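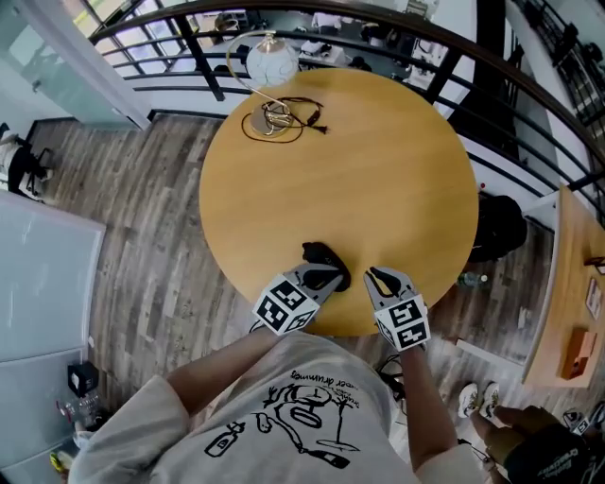

The round table, Trastinstead reading room

Trastinstead and Wirkedby Bus Users' Group
Minutes of the May meeting, held on Thursday at 7.30 pm in the reading room

Present: the Chair, the Secretary, six members, one parish councillor from Wirkedby, the area manager of Fragkou Coaches (items 3 to 5 only).

Apologies: two members, and the county transport officer, who sent written comments.

1. Minutes of the last meeting
Agreed as correct after one change. Under item 6, "Sirkov Road stop" should read "Sirkov Bridge stop". Signed by the Chair.

2. Matters arising
The lamp by the Sirkov Bridge shelter has been mended. The bench has not. The parish council at Wirkedby says the bench belongs to the county and the county says it has no record of it. The Secretary will write again and enclose a copy of the old letter offering the bench.

The hedge at the top of Mill Lane has been cut on the road side. Drivers can now see people waiting. The footpath side is still overgrown, and one member said she has to walk in the road with a pushchair. The councillor took a note of this.

3. Report from Fragkou Coaches
The area manager gave the figures for the 23 bus. There were 1,985 passenger journeys between January and the end of March, up slightly on the same months last year. Most of the rise was on the mid-morning journeys into Wirkedby. The last bus home is still poorly used outside school holidays.

Two journeys did not run in March. One was a breakdown and the other was due to driver sickness. Members said that notice of the second had gone up on the company's website but not at the stops, and that people had waited in the rain at the surgery. The area manager accepted this. Drivers on the journey before will in future be asked to tell passengers where possible.

A member asked why the front seats on the newer bus have no grab rail on the door side. The area manager did not know and will find out.

4. Proposed timetable change
The company wishes to move the 8.20 am departure from Trastinstead to 8.10 am from September, so that it reaches the college at Wirkedby before the first lesson. At present it is late on most mornings because of queues at the level crossing.

There was a long discussion. Parents of college students were in favour. Against it, the 8.20 now meets the bus from the hill villages, and if it leaves 10 minutes earlier that connection will be lost. The next bus after that is not until 9.40. Two members rely on the connection for work.

It was suggested that the hill bus could also start earlier. The area manager said this is run by a different company under a county contract and could not be changed without the county's agreement. The county officer's written comments said that a request would be looked at if it came in before the end of June.

Agreed: the group supports the earlier departure only if the hill bus is moved as well. The Secretary to write to the county on those terms and copy the letter to Fragkou Coaches. Six in favour, one against, one abstained.

5. Fares
The day ticket will stay at its present price until the autumn. The area manager could not say what will happen after that. A member asked for the return of the ticket of ten, which was dropped two years ago. The company has no plans to bring it back but will sell weekly tickets on the bus as well as online from next month.

The area manager was thanked and left at 8.35 pm.

6. Shelter at the surgery
Two quotations have been received for a new roof panel. The cheaper one does not include taking away the old panel. The councillor thought the parish council would pay half if asked before its next budget meeting. It was agreed to go back to the cheaper firm for a full price.

There was some feeling that a larger shelter is needed now that the surgery has taken over the patients from Wirkedby Road. Left for the next meeting.

7. Printed timetables
Nearly 30 copies are left at the post office and none at the library. The Chair asked that no more be printed until the September times are settled. One member disagreed, as visitors ask for them over the summer. A short run on plain paper will be done at the library and paid for out of the balance in hand.

8. Any other business
The clock at Wirkedby bus station is four minutes fast. The Secretary to report it.

A member asked whether dogs have to be on a lead at the back of the bus as well as at the front. They do.

The key to the reading room should be put back through the letterbox next door after meetings and not left in the porch.

9. Next meeting
To be held in July at the Wirkedby end, room to be confirmed. The surgery shelter will be taken first.

The meeting closed at 9.05 pm.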